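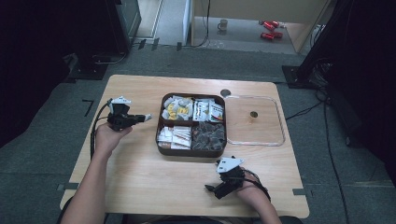 4. Setting up the tabletop station

Now for the fun part! By this point the two Kultton hand grippers have been unpacked and charged through their first self-test (section 3), and the Lanz base software is running on the station computer. This section takes you from a bare table to your first clean recording. Give yourself a relaxed hour the first time. After a week you'll be doing it while your coffee cools.

4.1 Table and floor

1. Choose a table with rounded corners if you have one. Your cables will slide around the corners without catching, and so will your sleeves.
2. Put the table where you can walk all the way around it and where both stands have a clear view of the top.
3. Mark the table's position on the floor with black tape. An L at a corner and short strips beside the edges are plenty. Carpet is fine, but press the tape down hard with your thumb and check it again the next morning.
4. Set each stand on its base plate and push down on the plate to feel for wobble. On thick carpet you may need a board underneath.
5. Run the stand cables along the carpet, away from the side where the operator's chair goes.

Note: If the table gets bumped, line it up with the tape before you do anything else. You can skip the full calibration as long as it goes back onto its marks. If a stand gets bumped, you can't skip it – go to 4.4.

4.2 Putting on the grippers

The left and right units look the same, but they report to different channels, so check the labels inside the handles.

1. Sit down at the near edge of the table with your knees under it and your elbows free.
2. Take the left unit first. Hold it with the white plate facing up and the fingers pointing away from your palm.
3. Lead the cable down past the outside of the table and leave enough slack that you can reach the far edge without feeling a tug.
4. Take the right unit. Fasten the strap around your wrist, snug enough that it stays put when you shake your hand.
5. Open and close each gripper 20 times. You're looking for smooth travel and no clicking. The bar on the Lanz screen should follow your fingers with no lag you can notice.

CAUTION: Never lift or carry a gripper by its cable. The connector is rated for 2,000 matings, and one good yank can use up all of them.

CAUTION: Keep the white plates clean and uncovered. Stickers, tape and greasy thumbprints all throw off tracking. Wipe with a dry cloth only.

4.3 Laying out a sorting task

We like to start new operators on small packets in a divided tray. It's forgiving, it's quick to reset, and you get a real feel for what the fingertips can do!

1. Put a four-compartment tray in the middle of the table.
2. Fill each compartment with one kind of packet. Flat ones can be stacked, puffy ones can stand up against the partition.
3. Lay the lid or second container beside the tray, close enough that you don't have to lean.
4. Rest both grippers low over the table for a count of three, then begin.

Note: Clear plastic is harder for the Hundow viewer to pick out than a dark tray. If the outline flickers on screen, turn the room lights down a step before you change any settings.

Note: Glossy packets slip more than matte ones. Grip them by the sealed edge, and replace the fingertip pads when the light surface starts to look polished.

4.4 Calibration

1. On the Lanz screen, open Station, then Calibrate.
2. Hold both grippers still above the table until the tone sounds.
3. Trace the outline of the tabletop slowly with the left unit, then with the right.
4. Read the match score. Anything above 575 is good to go. Below that, clean the plates and try again.
5. Save under the station name. Ours at the Kistitby workshop are named by room, and it saves a lot of head-scratching.

4.5 Regular care

Every 300 recordings, or every Tuesday if you're busy, check the strap stitching, the finger screws and the cable where it enters the body. Tighten the screws by hand with the short key – a quarter turn past snug is enough. Spare pads and straps are listed in section 9.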